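Werkstattbuch Flistano, Raum hinten
2. Juli 2026
Eintrag: Whiteboard abnehmen, reinigen, Beschläge prüfen

Anlass: Das Board soll von der Wand im Besprechungsraum in den Vorbereitungsraum umziehen. Vor der Montage einmal komplett durchsehen. Letzte Durchsicht laut Karteikarte im November, damals nur feucht abgewischt, Rahmen nicht geprüft.

Board flach auf den großen Tisch gelegt, Schreibfläche nach oben. Stehend an die Wand gelehnt wie beim letzten Mal ist unpraktisch, der Reiniger läuft in die untere Schiene und bleibt dort stehen. Tischfläche vorher abgewischt, damit keine Späne unter der Rückseite liegen. Auflage ist eben, das Board kippelt nicht. Zubehör und Beschriftung erst einmal belassen.

Rahmen: Aluminium, silbern, Ecken mit hellgrauen Kunststoffkappen. Beide oberen Kappen sitzen fest, kein Spiel beim Drücken mit dem Daumen. Linke Schiene mit einem dunkleren, abgenutzten Streifen in Längsrichtung. Mit dem Fingernagel keine Kante zu spüren, also Abrieb und kein Riss. Vermutung: Dort wurde das Board beim Tragen immer angefasst. Kein Handlungsbedarf, nicht polieren. Beim alten Board aus Midisham wurde poliert, danach sah die eine Schiene anders aus als die drei übrigen.

Schrift: zwei handschriftliche Markierungen auf der Fläche. Standzeit unbekannt. Zuerst trocken mit dem Filz versuchen, dann Wasser, dann erst Reiniger. Reihenfolge einhalten, auch wenn es länger dauert. Der Reiniger von Didenko greift laut unseren eigenen Versuchen die Beschichtung an, wenn er länger als 2 Minuten steht. Er wird deshalb nur punktuell aufgetragen und sofort mit klarem Wasser nachgewischt.

Weiße Kunststoffteile getrennt betrachtet. An der Lasche mit den gerundeten oberen Ecken ein dünner dunkler Kratzer, fast waagerecht, nahe am rechten Rand. Daneben eine kleine, schwach graue Markierung, eventuell eingeformt. Nicht entziffert, auch mit der Lupe nicht. Für die Teileliste wäre sie brauchbar gewesen. Die Vertiefung über der Lasche ist eine typische Schmutzecke, mit Wattestäbchen auswischen, kein Metallwerkzeug. Das Oberteil hat eine glänzende Oberfläche, auf der man jeden Kratzer sieht, sobald Licht schräg einfällt.

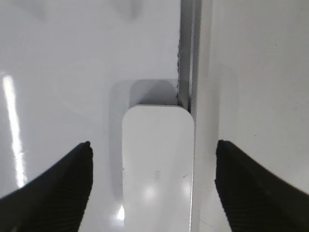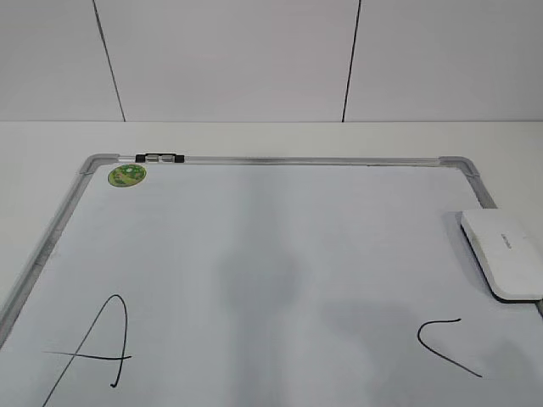
Erstes Bild: weiße Lasche mit Vertiefung, nah. Zweites Bild: Board flach auf dem Tisch.

Ablauf der Reinigung, wie festgelegt:
Zubehör abnehmen und in die Schale legen.
Fläche trocken mit Filz abziehen, von oben nach unten.
Mikrofasertuch mit klarem Wasser, gut ausgewrungen. Nicht sprühen.
Reste punktuell mit Reiniger, nachwischen.
Schienen mit Pinsel, Ecken mit Wattestäbchen.
Vor dem Aufhängen 15 Minuten liegend trocknen lassen.

Zum Filz: Die Auflage des alten Wischers ist verbraucht und schmiert mehr, als sie abnimmt. Ersatz von Stikutance liegt im Schrank, Fachnummer 3084, Packung ist angebrochen. Bitte keine Auflagen aus der Bastelkiste nehmen, die haben einen anderen Kleber und lösen sich bei Feuchtigkeit.

Zur Lasche: Frage von Zoia Zhuravel, ob sich der Kratzer auspolieren lässt. Bei glänzendem Kunststoff würde ich es lassen. Kunststoffpolitur macht eine matte Stelle, die größer ist als der Schaden. Funktion ist nach meiner Einschätzung nicht betroffen. Wenn es jemanden stört, Teil tauschen, aber dafür müsste erst der Hersteller bekannt sein, siehe Markierung oben. Zoia will im Ordner mit den Lieferscheinen nachsehen.

Montage am neuen Ort: Bohrbild der alten Wand nicht übernehmen. Dort war das Board schief, ausgeglichen mit Unterlegscheiben hinter der rechten Halterung. Neu anreißen mit Wasserwaage, Oberkante an der Unterkante des Lüftungsgitters ausrichten, Abstand 18 cm. Dübel nach Wandtyp. Im Vorbereitungsraum ist die Wand links vom Fenster Trockenbau, rechts massiv. Ich würde rechts nehmen - dort steht zwar der Materialwagen, der hat aber Rollen. Schrauben aus der alten Halterung nicht wiederverwenden, zwei Köpfe sind ausgenudelt.

Transport: zu zweit, hochkant, nicht an den Eckkappen fassen. Die Kappen halten das Gewicht vermutlich aus, aber sie sind nur gesteckt, und ich möchte es nicht am fertigen Board ausprobieren. Durch die Tür zum Flur passt es nur mit der kurzen Seite voran. Flügel vorher aushängen oder ganz aufstellen, der Türstopper steht sonst genau im Weg.

Offen:
Hersteller der weißen Kunststoffteile klären (Zoia).
Didenko-Flasche beschriften, das Etikett ist abgelöst.
Unterseite und Rückwand des Boards noch nicht angesehen. Dazu umdrehen, Decke unterlegen.
Prüfen, ob die Stiftablage am neuen Ort mit dem Lichtschalter kollidiert.
Karteikarte nachtragen, Abnutzung linke Schiene und Kratzer Lasche als Altbestand eintragen, damit es nach dem Umzug nicht als Transportschaden geführt wird.

Nachtrag zur Karteikarte: Die Spalte für Bemerkungen ist voll, zweite Karte angeheftet. Wer die Rückwand prüft, trägt bitte dort ein und nicht auf dem Klebezettel am Schrank.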